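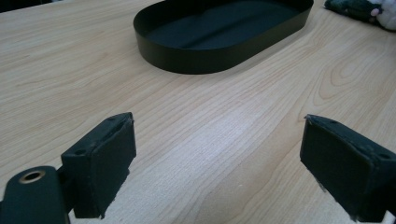 Tray task, start position. Tray empty, left finger pad frayed.

Ticket 765: toy pickup misses tray
Opened by: Efua Quartey
Assigned: Margus Vaher
Priority: low

EQ: Korletey build stops short on "put the toy in the tray." 10 misses in 100 runs. All logged as "target lost."

MV: Glare on the tabletop is my first suspect. Dim the overhead light and rerun.

EQ: Rerun done, 300 cycles. Misses down, still present.

MV: Replace both pads, then repeat. Do not tell Dadthorpe it can tidy a playroom. It can't yet.

Status: open, waiting on pads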